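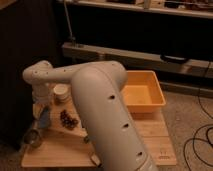
# 「集まったお金は、ぜんぶ子どもたちへ」を読んでみる

## 募金箱の前で立ち止まる

お店のレジの横に、とうめいな募金箱が置いてあることがあります。中には小銭と、たまにお札。箱には笑っている子どもの絵がはってあって、大きな字で「みなさまのお気持ちを、ぜんぶ子どもたちへ」と書いてあります。

いい言葉です。いい言葉なので、たいていの人はそこで読むのをやめて、おつりを入れます。

でも、ちょっと待ってください。「ぜんぶ」って、どういう意味でしょう。箱はだれが買ったのでしょう。箱をお店まで運んだ車のガソリン代は、だれがはらったのでしょう。箱にたまった小銭を数えて、銀行にもっていって、必要な物にかえて、子どものところまで届ける。そのあいだずっと、一円もかからないなんてことが、あるのでしょうか。

わたしは、あやしいと思っています。悪いことをしている人がいる、と言いたいわけではありません。「ぜんぶ」という言葉があやしいのです。

このページでは、クレムビル(Clemville)という町の話を使って、寄付(きふ)のお金がどう動くのかを見ていきます。計算はたし算とひき算しか出てきません。

## まず、言葉をそろえる

大人の話には、にたような言葉がたくさん出てきます。先にならべておきます。

- **寄付**:お金や物を、見返りをもらわずにわたすこと。
- **募金**:寄付をしてくださいとよびかけて、お金を集めること。ふだんは「募金する」を「お金を入れる」の意味で使う人も多いですね。
- **非営利団体(ひえいりだんたい)**:もうけを仲間で分けることを目的にしていない団体。もうけが出たら、次の活動に使います。
- **経費(けいひ)**:活動をするためにかかるお金。紙代、電気代、家賃、働く人の給料など。
- **会計報告(かいけいほうこく)**:いくら入って、何にいくら使ったかを書いたもの。団体のおこづかい帳です。

「非営利」と聞くと、「ただで働いている人たち」と思うかもしれません。これはよくあるかんちがいです。非営利団体にも、給料をもらって働いている人がいます。毎日朝から夕方まで働く人が、お金を一円ももらえなかったら、その人は夕ごはんが食べられません。

だから、給料をはらうこと自体はおかしくありません。おかしいのは、はらっているのに「はらっていません」という顔をすることのほうです。

## クレムビルのランドセル計画

クレムビルには、クリンデルス(Clindelus)という小さな非営利団体があります。学校に通う子どもたちに、かばんや文ぼう具をわたす活動をしています。かばんは背中にしょう形のもので、町の人は「クリンデルスのかばん」とよんでいます。

六月に、クリンデルスは募金のイベントを開きました。歌があって、やきがしの店が出て、入り口には箱が置いてありました。ポスターの言葉はこうです。

> あなたの寄付は、ぜんぶ子どもたちのかばんになります。

イベントで集まったお金は、3000ドルでした。

さて、ポスターのとおりなら、3000ドルがまるごとかばんになったはずです。

ところが、あとで出た会計報告を見ると、会場を借りるお金、ポスターの印刷代、音を出す機械を借りるお金などをたして、940ドルかかっていました。

3000ひく940。やってみてください。残りは2060ドルです。

あれ、「ぜんぶ」はどこへ行ったのでしょう。

### クリンデルスの言い分

クリンデルスの会計係、ダルバ・バティスタ(Dalva Batista)さんに、このことを聞いてみました。バティスタさんの答えは、こうでした。

「イベントの費用は、ブリトというお店が出してくれることになっていました。だから、みなさんの寄付はぜんぶかばんに使えると考えて、ポスターにそう書いたんです」

なるほど。ブリト(Brito)は、クレムビルの駅前にある金物屋です。費用をブリトが出してくれるなら、集まった3000ドルには手をつけずにすみます。それなら「ぜんぶ」はうそになりません。

では、ブリトは940ドルをはらったのでしょうか。

「半分だけ、です。残りは来年になってから、と言われています」

つまり、報告が出た時点では、「ぜんぶ」はまだ約束でした。約束がまもられれば本当になり、まもられなければ本当になりません。ポスターには「なります」と書いてありましたが、より正確に書くなら「なる予定です」でしょう。

わたしはバティスタさんがうそをついたとは思いません。聞いたことに答えてくれましたし、会計報告にも数字がちゃんとのっていました。ただ、ポスターを読んだ人のうち、会計報告まで読んだ人がどのくらいいたかは、うたがわしいところです。

## 「ぜんぶ」のからくり

大きな団体でも、小さな団体でも、「いただいた寄付はぜんぶ活動に使います」と書くことがあります。そう書ける理由は、いくつか考えられます。

一つめは、クリンデルスのように、ほかのだれかが経費を出している場合です。会社だったり、お金持ちの人だったり、役所だったりします。これ自体は悪いしくみではありません。

でも、よく考えると少しふしぎです。お金には名前が書いてありません。あなたの入れた小銭と、会社が出したお札は、銀行に入ればまざってしまいます。「あなたの小銭はかばんに、会社のお札は電気代に使いました」と言われても、それは帳面(ちょうめん)の上での分け方です。コップの水を二つ合わせてから、「右半分がきみの水だよ」と言うのににています。

大事なのは、まざったあと全体で何に使われたかです。

二つめは、「活動」という言葉を広く使っている場合です。たとえば「活動に使います」と書いてあっても、その団体がポスター作りも活動のうちに入れていたら、印刷代も「活動」です。うそではないけれど、読む人が思いうかべたものとはちがいます。「活動」と書いてあったら、「何をすることですか」と聞いてみましょう。

三つめは、あまり考えずに書いている場合です。これがけっこう多いのではないかと、わたしはうたがっています。ポスターを作る人は、短くて元気の出る言葉をさがします。「ぜんぶ」は短くて元気が出ます。

## 数字が出てきたら、何の数字か聞く

クリンデルスの話には続きがあります。

イベントのあと、クリンデルスはお知らせを配りました。「今年は167人の子どもに、かばんを届けました!」と書いてあります。

すごいですね、と言いたいところですが、うたがいぶかい読者になったつもりで、もう一枚の紙も見てみましょう。学校でかばんを受け取ったときに、名前を書いた表です。こちらの合計は、163人でした。

四人ちがいます。

四人ぶんのかばんは、どこへ行ったのでしょう。だれかが持って帰った? 売ってしまった? 悪いほうに考えるのはかんたんです。でも、そこで決めつけてしまうのも、ポスターをそのまま信じるのと同じくらい、ざつなやり方です。

バティスタさんの説明では、167は注文したかばんの数でした。夏休みの前にとなり町のカンステッド(Cunstead)へひっこした子がいて、その家にはまだわたせていないのだそうです。残ったかばんは、事務所のたなに置いてあるとのことでした。

では、なぜお知らせには「届けました」と書いたのでしょう。

「注文の数を見て書いてしまいました。次のお知らせで直します」

次のお知らせが出たら、直っているかどうか見るつもりです。

この話で覚えておいてほしいのは、同じかばんの話なのに、数え方がいくつもあることです。

| 何を数えたか | わかること | わからないこと |
|---|---|---|
| 注文した数 | お店にたのんだ数 | 子どもにわたったかどうか |
| わたした数 | 受け取った子の数 | その子がかばんを使っているかどうか |
| 使われている数 | 役に立っていそうかどうか | かばんがなかったらどうなっていたか |

下に行くほど知りたいことに近づきますが、調べるのも大変になります。だから報告には、いちばん上の数字がのりがちです。

かばんをもらった子が、もう別のかばんを持っていた、ということもありえます。そのとき「一人の子を助けました」と言っていいのかどうか。わたしにはすぐに答えが出せません。みなさんはどう思いますか。

## 経費が少なければ、よい団体?

ここまで読んで、「じゃあ、経費の少ない団体に寄付すればいいんだ」と思った人がいるかもしれません。大人にも、そう考える人はたくさんいます。

これも、わたしはうたがっています。

二つの団体を想像してみましょう。名前はつけずに、「節約の団体」と「準備の団体」とよびます。

節約の団体は、経費をほとんど使いません。倉庫を借りないので、かばんは外に積んであります。名前の表を作る人もいません。雨がふるとかばんはぬれ、だれにわたしたかもわからなくなります。

準備の団体は、倉庫を借りています。表を作る人に給料をはらっています。そのぶん、買えるかばんは少なくなります。けれど、買ったかばんは、かわいたまま、必要な子にわたります。

どちらに寄付したいですか。経費の数字だけを見たら、節約の団体の勝ちです。

もちろん、反対の場合もあります。事務所のいすがやけにりっぱで、かばんはさっぱり配られていない、という団体があったら、わたしなら寄付をやめます。経費は、少なければよいとも、多ければよいとも言えません。その経費で何ができるようになったのかを、いっしょに見るしかないのです。

クリンデルスの940ドルは、高かったのでしょうか。会場を借りなければ、お金はかかりませんでした。でも、会場がなければ3000ドルは集まらなかったかもしれません。もっと小さな会場でも同じだけ集まったかもしれません。これは、やってみないとわからないことです。わからないことは、「わからない」と言っておくのがいちばん安全です。

## 悲しい写真と、楽しい写真

募金のちらしには、よく子どもの写真がのっています。泣いている子の写真だったり、かばんをもらって笑っている子の写真だったりします。

写真を見ると、気持ちが動きます。動くのはふつうのことです。ただ、気持ちが動いたときは、数字を見る目がちょっと休みます。ちらしを作る人も、それを知っています。

そこで、ためしに、ちらしの写真を手でかくして、字だけ読んでみてください。何がわかりますか。だれが、どこで、何を、いつまでにするのか書いてありますか。字だけになったとたんに中身がほとんどなくなるちらしなら、寄付は家に帰って調べてからでもおそくありません。

それから、写真にうつる子の気持ちも考えてみてください。自分の顔が「助けが必要な子」として町じゅうにはられたら、あなたならどうですか。よい団体は、写真をのせていいかどうかを、本人と家の人にきちんと聞きます。聞いたかどうかは、ちらしを見ただけではわかりません。

## 聞いてみよう

寄付をする前に、あるいはしたあとでも、団体に質問をしてかまいません。子どもが聞いてもいいのです。電話や手紙がむずかしければ、家の人や先生にたのみましょう。

たとえば、こんな聞き方があります。

1. 去年はいくら集まって、何に使いましたか。
2. 会計報告は、どこで読めますか。
3. 「ぜんぶ」と書いてありますが、経費はだれが出していますか。
4. この人数は、注文した数ですか、わたした数ですか。
5. うまくいかなかったことは、何ですか。

わたしのおすすめは五番です。「うまくいかなかったことはありません」と言われたら、少し用心します。どんな活動にも、うまくいかないことの一つや二つはあるものです。バティスタさんは五番に、「かばんの色を一種類にしたら、だれのかわからなくなって、教室で大さわぎになりました」と答えてくれました。来年は名札をつけるそうです。

質問をすると、いやな顔をする人もいます。「善意(ぜんい)をうたがうのか」と言う人もいるでしょう。善意というのは、人のためになろうとする気持ちのことです。でも、気持ちをうたがうことと、計算をたしかめることは別です。テストの見直しをしたからといって、えんぴつをうたがっていることにはなりませんよね。

## 家でできる「おこづかい会計報告」

さいごに、自分でも会計報告を作ってみましょう。用意するものは、紙とえんぴつだけです。

紙のまん中に、たてに線を引きます。左に「入ったお金」、右に「出たお金」と書きます。一週間、もらったお金と使ったお金を、その日のうちに書いていきます。

一週間たったら、左の合計から右の合計をひきます。それから、さいふの中身とくらべます。

おそらく、ぴったりとは合いません。書きわすれたおかしや、友だちにかした小銭があるはずです。自分ひとりの一週間でも合わないのですから、たくさんの人が動かす一年ぶんのお金を合わせるのがどれだけめんどうか、少し想像できると思います。

合わなかったとき、数字をこっそり直したくなりませんでしたか。その気持ちも覚えておいてください。団体の報告書を読むときに役に立ちます。

合わないときは、直さずに「合わない理由は調べ中」と書いておきます。クリンデルスの報告書にも、ブリトからまだ届いていないお金について、小さな字で「受け取り予定」と書いてありました。できればもう少し大きな字で書いてほしかったです。

## 読んだ人からの質問

**じゃあ、募金はしないほうがいいんですか。**

そうは言っていません。クリンデルスのかばんは、じっさいに163人の子にわたっています。したい人はして、したくない人はしなくてかまいません。クラスのみんなが入れているからという理由だけで入れるのは、あまりすすめません。

**入れた小銭がどうなったか、ぜったいに知る方法はありますか。**

ありません。さっき書いたとおり、お金はまざってしまうからです。知ることができるのは、団体全体のお金の動きです。

**会計報告がむずかしくて読めません。**

大人でもむずかしいです。はじめは「入ったお金の合計」と「出たお金の合計」の二か所だけさがしてください。それも見つからないような報告書なら、団体に「どこに書いてありますか」と聞いてみましょう。

**このページに書いてあることは、信じていいですか。**

よい質問です。クリンデルスの数字は会計報告と受け取りの表から写しましたが、写しまちがいがあるかもしれません。カンステッドにひっこした子の話は、バティスタさんから聞いただけで、わたしはたなのかばんを見ていません。見に行ったら、ここに書き足します。

(2022年12月21日 記)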